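Shared kitchen in Plirngate gets its dishes in order

The shared kitchen on the ground floor of the Zomorow building in Plirngate is open again since January, and the first thing the members asked for was a better place for the dishes. During the last year many plates were kept in one high pile beside the sink, and the mugs stood wherever there was a free corner. Some came back with chips, some did not come back.

Parisa Kordestani, who runs the kitchen, has now chosen a small set of wooden pieces to solve this. The plates are kept on their edge in a slatted stand, and the mugs hang on a mug tree. The whole change cost 596 euros, paid from the yearly budget of 3890 euros that the tenants' association Budesent gives to the kitchen.

"I did not want more cupboards," says Kordestani. "With a closed door people forget what we have, and then they buy again."

A light blue plate and a yellow one are now in the stand, and a pink mug and a dark teal mug hang on the tree. The colors were the wish of the members, who voted on them before the holidays. White dishes got only three votes.
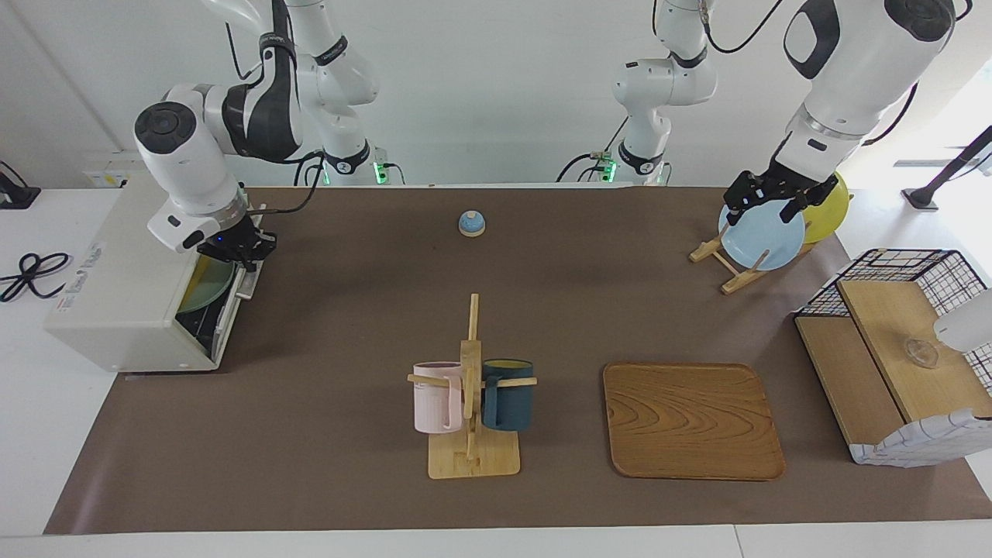

Colors instead of name labels

The old system used name labels under every mug, and they came off with hot water. Now each group that uses the kitchen has a color. The cooking class has the blue dishes, the language group has the yellow ones, and the families who come in the afternoon take pink and teal. Kordestani says that people learned this in one evening – the children were the fastest.

The stand and the tree come from a small wood workshop in Cáceres, where Kordestani lived before she moved to Plirngate. She ordered them by e-mail and waited three weeks. The wood has to be wiped with a dry cloth after use and should not stay in water.

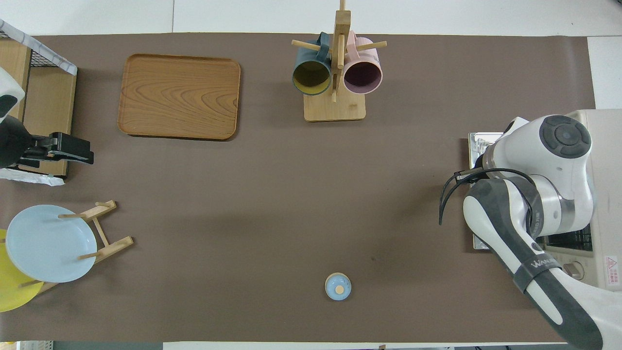 Serving is the next subject for the kitchen. Until now the members carried cups to the big table two by two, and on busy afternoons the walk took longer than the coffee. The wooden tray with the rounded corners and the raised rim is meant for this work, and members may take it to any table if they bring it back before closing. Kordestani would like to have a second one with the same swirling grain, but the workshop cannot promise that two pieces will look alike.

The kitchen is open to all tenants of the building from 3 in the afternoon. Groups who want to reserve it for an evening can write their name on the list beside the door. Donations of plates are welcome if they are not chipped and can stand on their edge.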